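Folding jeans on the couch vs. a table — and what do you do about zippers?
Posted by plaidblanket_mom, 4 February 2024

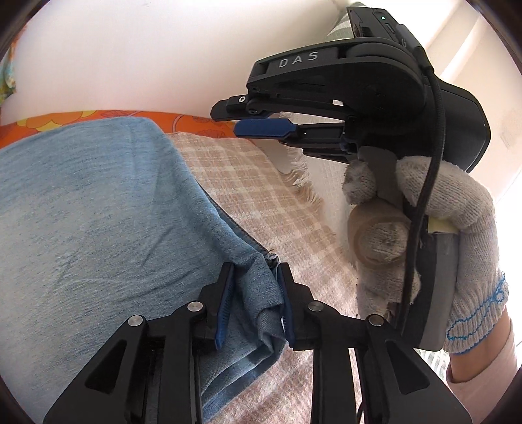
I have been trying to get a handle on denim in our house and I need opinions. We moved to Grevivville in July and the new place has no laundry room, just a closet with the machines in it and nowhere to put anything down. So all my folding happens in the living room now. I spread a beige plaid blanket over the seat, push the cushions back (yes, the orange one with the big pale yellow flowers, I love it and I will hear nothing against it) and lay the denim out flat on that. Light blue stuff mostly. My trouble is always the spot where the fabric doubles over by a seam and there's a zipper pull sitting right at the top of the fold. It makes a lump, the lump makes the whole stack lean, and by the time I've got a pile going it slides off onto the floor. Do you zip first? Fold the zipper in? Fold it out? My mother just rolled everything and I refuse to go back to that.

---

hallidaystreet
Zip first, always. Then smooth the zipper flat with the side of your hand before you make any fold at all. If you fold with it open the two sides wander off in different directions and you can't get a straight edge to save your life.

Love the cushion by the way!

---

sortedbycolor
I'm going to disagree with the whole setup, sorry. A blanket over something soft is a terrible surface for folding denim. It gives every time you press down, so you never get a crease. Get a table. Mine is a secondhand folding one from the Ekance outlet, it cost me 34 dollars and it lives behind the bedroom door. My stacks have stood up straight ever since.

---

plaidblanket_mom
I knew somebody was going to say table. There is no behind the door here, every door in this apartment opens onto another door. And I like sitting down when I fold! I do it with a show on and a cup of tea and it's the one chore I don't mind.

---

two_left_socks
Team couch. I've folded on a bed or a couch for 11 years and my drawers look fine. The trick with a soft surface is you don't press down, you pinch and pull. Grab the doubled edge where it's thick, hold it, and with the other hand pull the rest of the fabric away from you until it goes smooth. Then fold over to meet it. You're using tension to get the line.

A blanket with a bit of texture is better than a bare couch too, the denim grips it and doesn't skate around on you.

---

sortedbycolor
Fine drawers is a low bar.

---

two_left_socks
It's jeans!!

---

hallidaystreet
Okay you two. I'll say this for the table, my back hurts less standing at one. I'll say this for the couch, I fold more often if I can sit down, so the basket never gets scary.

@plaidblanket_mom is the lump only on the thick seams or does it happen everywhere?

---

plaidblanket_mom
Mostly where a seam and the zipper land in the same place. Denim is already thick and then it's doubled, and then there's a bit of metal on top of that. The lighter stuff I can fold any old way and it behaves. I tried the pinch and pull thing just now on a pair from this morning's load and it's better? The edge is straighter for sure. Still a lump.

---

grevi_thrifter
I sort donations at the secondhand shop on Halliday (same town as you, hi!) and we get bins and bins of denim. Last year's winter drive was 638 pieces and I think I folded every one of them personally. What we do is alternate. First pair goes down with the zipper end on the left, next pair with the zipper end on the right, and so on up the stack. The lumps even out and the pile stays level. You don't have to get rid of the lump, just don't put them all on the same side.

Also don't go higher than you can pick up with one hand. Tall stacks fall over no matter how good your folding is.

---

sortedbycolor
Alternating is a good tip, I'll give you that. I've been doing it with towels forever and never thought to try it on pants.

---

two_left_socks
Wait, but then don't you have to dig around to see which pair is which? I like all my waistbands facing out so I can read the tags.

---

grevi_thrifter
At the shop we sort by size first so it doesn't matter. At home I just know my jeans by color. If you've got a lot of pairs in the same wash I can see it being annoying.

---

plaidblanket_mom
I only have light blue ones so this could go badly for me, haha.

Trying it tonight anyway. Next question while I have you all — the plaid blanket has a frayed fringe and bits of it end up in my folds. Do I trim it, or just tuck it under?

---

hallidaystreet
Tuck it. If you trim a fringe like that it keeps going until you've got no blanket.

---

sortedbycolor
Or fold on a sheet. I use an old Clarnatel flat sheet over my table, no fringe, no fuzz, shake it out when you're done.

---

two_left_socks
You put a sheet over the table? So you're folding on fabric. Like the rest of us.

---

sortedbycolor
On fabric over something HARD. I stand by every word.

---

plaidblanket_mom
Update, since I said I'd try it. Zipped first, smoothed it down, pinch and pull, then alternated the ends. The stack made it to the bedroom in one piece. I did lose track of which pair has the good pockets and had to open up three of them, so two_left_socks has a point there. I might put a safety pin through the belt loop on that one. The fringe is tucked under and I'm keeping the couch.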